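Prergate Shop Noise Log

Sound level readings from small workshops, one reading per minute, with plain notes on what was running at the time.

Version 3. The files changed layout between version 2 and version 3, so read the section on columns before reusing old scripts.

What this is

Prergate is a set of sound level logs from rooms where people do light assembly, repair and bench work. Most public noise data covers streets, airports or heavy industry. Small shops get left out, and the levels in them are hard to guess from the outside. A room with no loud machine in it can still be tiring to work in after a few hours, mostly from fans, compressors and hard walls.

The set has 778 day files. A complete day file has 1440 rows, one per minute, starting at midnight local time. Days with gaps are kept and marked. No audio was recorded at any point, only levels, so there is no speech in the data and no way to get it back.

Sites

The logs come from three sites, named in the files by their street or building.

Zamel is a single large room with a concrete floor and a high ceiling. The ventilation runs all day and sets the floor level for the whole site. Readings below that level are rare and usually mean the power was out.

Gilchrist is two rooms joined by a wide doorway. The logger hung in the smaller room until April, then moved to the larger one. The two periods should not be pooled. The column "position" is A before the move and B after it.

Destetti is the quietest site and the one with the most missing data. The compressor there is behind a wall and cycles on and off through the day — it shows up as a regular bump of a few decibels. 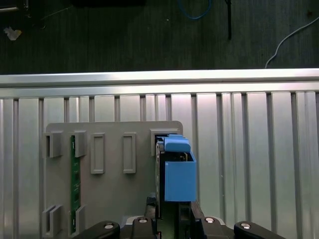
Notes on activity were kept by whoever was in the room, on a paper sheet next to the door, and typed up later. They are short and uneven. One person wrote "drilling" for anything with a motor. Another wrote down every change of task. The notes were not cleaned up beyond fixing spelling, and they are given as free text in the column "note". An empty note means that nothing was written. It does not mean that the room was quiet.

Layout

data/zamel, data/gilchrist, data/destetti: day files in CSV, one folder per site
notes: the typed activity sheets, before they were merged into the day files
scripts: the merge script and a small plotting script
CHANGES.txt: what moved between versions

Columns

minute: 0 to 1439
laeq: A-weighted average level over the minute, in dB
lmax: highest level in the minute, fast response, in dB
position: A or B, used only for Gilchrist, empty elsewhere
gap: 1 if the logger missed part of the minute, otherwise 0
note: free text, often empty

In version 2 the level columns were called "avg" and "peak". The second name was wrong. It was never a true peak, so it is now "lmax".

Calibration

Each logger was checked with a 1000 Hz calibrator before it was hung and again when it was taken down. The Zamel logger drifted by 0.4 dB over its run and no correction was applied. The other two stayed within 0.2 dB.

Known problems

Clock changes in spring and fall were handled badly in the first version. The affected days now have the right number of rows, 60 fewer in spring and 60 more in fall, with the repeated hour given twice under the same minute numbers.

Values of exactly 30.0 in "laeq" are the bottom of the meter's range and should be read as 30.0 or lower.

At Destetti, 24 days have no usable readings between noon and midnight. The files are still there with gap set to 1.

Doors were open in warm weather at Zamel, and passing trucks are in the readings. They were not marked.

Use

The set is fine for looking at daily patterns, testing smoothing methods or teaching people how averages of decibels work. It should not be used to work out anyone's noise exposure. The loggers were fixed to walls, well away from where people stood — levels at the ear would differ, and by an amount that was not measured.

License and corrections

Data and notes are CC BY 4.0. The scripts are under the MIT license. If a row looks wrong, open an issue with the site, the file name and the minute. Fixes go into the next version and are listed in CHANGES.txt.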